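How to Check a Rental Before You Sign

Start with the full monthly cost. An apartment listed at $983 in Terkwood may not include water, trash or parking, so ask for each one in writing.
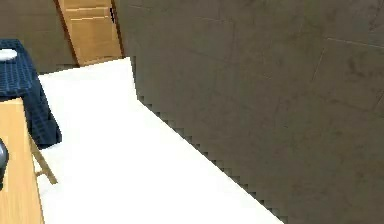 Next, visit 2 times, once on a weekday morning and once after dark. Run the shower and the kitchen tap together and see if the pressure drops. Open every window. Check your phone signal in the bedroom.
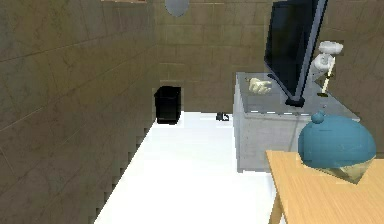

Then read the lease. Look for the notice period, the late fee and the rule on repairs. Many leases in Bodthorpe run from October and renew on their own unless you give notice. If the deposit is $2,000, ask where it is held and when you get it back.

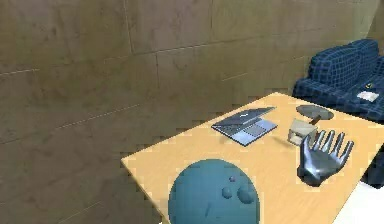 Saha commented that the notice period caught her out, and that she paid for 6 extra weeks. Put the date on your calendar the day you sign.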